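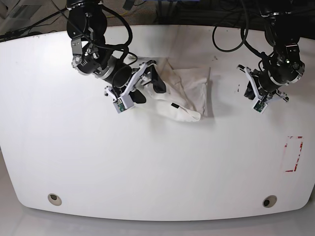
Working Alongside Two-Armed Machines: Rules and Good Practice
Handout 5, Brovcombe short course in practical automation

Welcome back, and thank you to everyone who stayed behind last time to help put the benches straight. This handout goes with the session on bench rules. Please read it before you come into the lab, even if you have worked with robots before, as we do a few things our own way at Brovcombe and it is much easier to learn them sitting down with a cup of tea than with an arm moving in front of you.

1. Where the rules come from

There are two layers to keep in your head. The first is the published standards. ISO 10218 deals with industrial robots and the systems built around them, and ISO 12100 sets out the general way of thinking about risk on any machine: find the hazards, judge how bad and how likely they are, and then reduce them, starting with the design and leaving warnings and instructions until last. You will meet both again in the assessed work, so do have a look at the library copies, and check which edition you are quoting from (I take marks off for this every year, and I am always sorry to do it).

The second layer is our own bench rules, which are kept in the Praltoline folder in Room 40. They are plainer and a good deal shorter. Where the two seem to disagree, stop and ask, and we will sort it out together.

2. The table before you start

A white table is a lovely thing to work on, but it shows every mark, and marks matter when cameras are being used to find an object. Wipe the top down at the start of your slot. Specks and scuffs that will not come off should be written in the bench log so that the next group does not spend half an hour wondering why their software has found an extra item.

Coloured tape on the table is there to fix a position, such as a starting place for an object or a spot that has to be kept clear. Please treat any taped outline as if it were bolted down. If the tape has worn or begun to lift and there are gaps in it, don't patch it by eye. Measure it against the layout sheet, lift the old tape, lay new tape, and put your initials in the log. A box that has crept a finger's width to one side over a term is a real nuisance, and results taken before and after can no longer be compared fairly.

Cable holes in the table top are for cables. Keep small parts well away from them.

3. Left and right

This catches somebody out every year, so I shall labour it a little. On our benches, left and right always belong to the robot. If you are facing the machine from the front edge of the table, its right arm is on your left. Say "robot's right" or "robot's left" out loud, in full, every time, and write it that way in your notes too. It feels fussy for the first session and then you stop noticing.

4. Cables

Arms like these need slack in their cables so that the joints can turn, which means you will see loops standing off the arm. A loop is fine as long as it stays clear of the gripper, the other arm and the object through the whole range of movement. Before each run, take both arms slowly through the planned path at the reduced speed setting and watch the cables instead of the fingers. You are looking for a loop that catches, pulls tight or drops into the working area.

Cables on the floor behind the bench must be kept out of the walkway. If you have to add one, even for five minutes, cover it.

5. Soft objects

Rigid blocks are kind to beginners. Cloth is much less so - it folds over itself, it hides its own edges, and it never lands the same way twice. For that reason the cloth exercises have a few rules of their own:

Let one arm settle before the second comes in to the same piece of fabric, unless your plan has been signed off for both together.

Set the lowest height of the fingers from the table surface and check it with no cloth down. A finger pressing on fabric is quite hard to tell from a finger pressing on the table.

Note any label, stick or other extra that is in or beside the cloth. They stiffen it and change how it moves, and somebody reading your log later will need to know.

Never reach in to straighten a fold while the arms are live. Pause the run, wait for the second person to say "held", and only then put your hand over the table.

6. Who does what

There are always 2 people at a bench: one at the controls, and one watching with a hand near the stop button. The watcher does not read, type or look after the log. Swap over whenever either of you asks, and no reasons are needed. If you press the stop and it proves to have been unnecessary, well done anyway. I would far rather have a dozen of those in an afternoon than one person who hesitated.

After any stop, write down what the arms were doing, which gripper was in contact with the object, and what you changed before starting again.

7. To do before the next session

Read section 3 of the Praltoline folder, on resetting after a stop.

Fill in the short risk sheet for the cloth exercise, one per pair. The blank form is number 676 on the course page, and there is a completed one from the Carnetti bench beside it which may help you see how much detail we like.

Groups on the Younis bench should collect a fresh roll of tape from the stores on the way in.

Risk sheets can be handed in on paper or sent through the course page, whichever suits you. Bring your layout sheet with you as well, please.

Handout last revised August 20, 2025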